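OK so I finally made a proper clam chowder from scratch and I need to talk about it (thread, sorry, it's long)

I've been buying the canned kind for years and thinking that was just what chowder tasted like. Nope! Fresh littlenecks are a whole different soup.

Start with the clams. I got mine at Mikley, the little fish counter by the bus depot. Soak them in cold salted water for half an hour, scrub, and toss any with broken shells. If one is open, tap it. If it won't close, out it goes.

Steam them in 2 cups of water with a bay leaf and a smashed garlic clove. Lid on, high heat. Start checking at five minutes and pull them as they open so the early ones don't go rubbery. Anything still shut at the end goes in the trash.

SAVE THE WATER. I'm begging you. Let it sit so the grit sinks, then pour it through a coffee filter. That gray, cloudy, slightly scary liquid is your broth and it's so good. 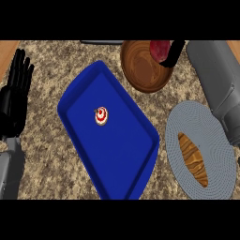 Next up, bacon! 200 grams, chopped small, into a cold pot over medium. When it's crisp, scoop it out and leave the fat. In go one big onion and a couple of celery stalks, and cook them slow until they're soft and sweet.

Sprinkle in a few spoonfuls of flour, stir for a minute, then add the clam broth a splash at a time. It looks like glue at first. Keep going, it loosens up.

Potatoes! I used Jumska golds (the waxy ones, they hold their shape) cut into small cubes. Simmer till a fork slides in. I mashed a few against the side of the pot and it thickened up beautifully.

Turn the heat way down before the cream goes in. I boiled mine the first time I tried this and got weird little curds. Low and gentle, then the chopped clams, then the bacon, then lots of black pepper. Taste before you salt, the broth brings plenty of its own.

We ate it with the seeded rye from Khosravi bakery, toasted and buttered right to the edges. I had three bowls. Three!

Leftovers were even better at lunch the next day, warmed up slowly with a splash of milk.

Going to try it with smoked haddock next, and maybe corn. If you've done a corn one, tell me when you add it!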